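6. Materials and Lighting

This section covers setting up materials and lights in Juko Desktop. It assumes you have installed the program, signed in, and set your units as described in the earlier sections. If your model came in through Kidport, finish the import check first. Missing normals and flipped faces show up as lighting faults and are easy to mistake for a bad material setting.

Installing the material library

The base installation has a small set of default materials. The full Hennessy library is a separate download of 549 MB and holds 2,213 materials, including fabrics, woods, stones, painted metals, and plastics.

1. Close any open projects.
2. Choose Tools > Libraries > Get More.
3. Select Hennessy and click Download.
4. When the status column changes to Ready, click Install.
5. Choose a folder. The default folder is fine for a single computer. For a shared drive, see "Shared libraries" near the end of this section.
6. Restart Juko Desktop.

Note: The library panel stays blank for a short time after the first restart while thumbnails are built. You can work in the model during this time.

Caution: Do not move or rename the library folder from outside the program. Projects store the path to each material. If the path changes, surfaces turn flat magenta the next time the project is opened. To move the folder, use Tools > Libraries > Relocate.

Assigning a material

1. Click the part in the view, or select it in the parts list.
2. Open the Materials panel.
3. Drag a material onto the part, or double-click the material to apply it to everything selected.
4. To apply a material to one face only, hold Shift while dragging.

A material set on a face overrides the one set on the part, and a material set on a part overrides the one set on the group. If a change to the group seems to do nothing, look for an override lower down. Overrides are marked with a small filled square in the parts list. Right-click the square and choose Clear to remove it.

Texture materials such as wood grain and brick also have a scale. The scale is stored in real units, so a brick will come out the right size on a model that was imported at the right size. If the pattern looks far too large or too small, check the import units before you touch the scale slider.

Setting roughness

Roughness controls how widely a surface scatters light. Low values give sharp reflections, as on polished stone. High values spread the highlight until it can no longer be seen as a separate spot, as on chalk or unglazed clay.

1. Select the material and click Edit Copy. The original in the library is left alone.
2. Turn on Live Preview.
3. Move the Roughness slider until the highlight looks right from the main camera view.
4. Orbit the model and check it from at least one other angle.
5. Click Save to Project.

Dark materials need more care than light ones. A dark surface with high roughness can lose its edges against a dark background, and the usual mistake is to make the material lighter. Leave the color as it is and add light from the side first. A face turned toward the light will go pale even when the base color is a deep gray, and that contrast is what shows the shape.

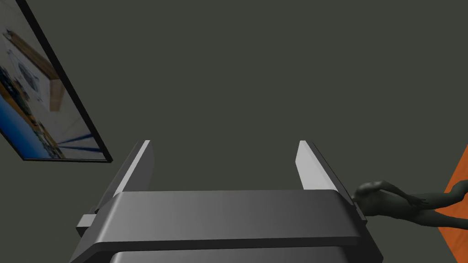

Matte dark gray with soft shading. The inner edges catch the light; the outer faces stay in shadow.

If the lit faces lose all detail, lower the light intensity in small steps. Exposure affects the whole picture, including the background, so it is better left until the lights are balanced.

Adding lights

Every new project starts with one sky light. This is enough for checking a model but tends to look flat in a finished picture. A simple two-light setup suits most single objects.

1. In the Lights panel, set the sky light to low.
2. Click Add > Area Light. Place it to one side of the model and above it. This is the main light.
3. Set the size of the main light. A larger light gives softer shadow edges. A small one gives hard edges.
4. Add the second area light on the other side and set it weaker than the main light.
5. Lock the view so that the camera does not shift while you make changes.
6. Run a Draft render.

Lights can be linked to chosen parts. To do this, select the light, open the Links tab, and tick the parts it should reach. Linked lights are handy for labels and trim, but the result can look wrong where a linked part touches one that is not linked – check those joins at full size before you send the job out.

Note: Area lights are visible to the camera unless you tick Hide from Camera. They will still show in mirrors and glass. To remove them there too, tick Hide from Reflections.

Draft and Final quality

Draft renders use 2 light bounces. Final renders use 6. The difference is small outdoors and large indoors. A room that is too dark in Draft is often correct in Final, so run a small Final test on one corner before adding more lights.

To test part of a picture:

1. Press R and drag a box over the area.
2. Set Quality to Final.
3. Click Render Region.
4. Press Esc to clear the box when you are done.

Caution: A region left in place carries over to the render queue. If you send the job to Stistport with a region set, only that region is returned, and the job is still charged to your account.

Shared libraries

For teams working from one drive, install the library once on the drive and point each computer to it.

1. On each computer, choose Tools > Libraries > Add Existing.
2. Browse to the shared folder.
3. Tick Read Only.

Leave Read Only off on one computer and use that one for updates. Edited copies are kept in the project file, so Read Only does not stop anyone from adjusting a material for their own work.

Common faults

Surfaces are magenta. The library path is broken. Use Tools > Libraries > Relocate.

Speckles in dark areas. The sample count is too low, or a very small light is very bright. Make the light larger and lower its intensity.

Black patches on curved parts. Normals are flipped. Return to Kidport and run Repair Normals, then reload the part.

Two textures flicker where parts meet. The faces share the same position. Move one part by a small amount or delete the hidden face.

Render is much brighter than the preview. Auto Exposure is on in the render settings and off in the view. Set both the same way.

For saving pictures and sending jobs to the queue, go to the next section, Output.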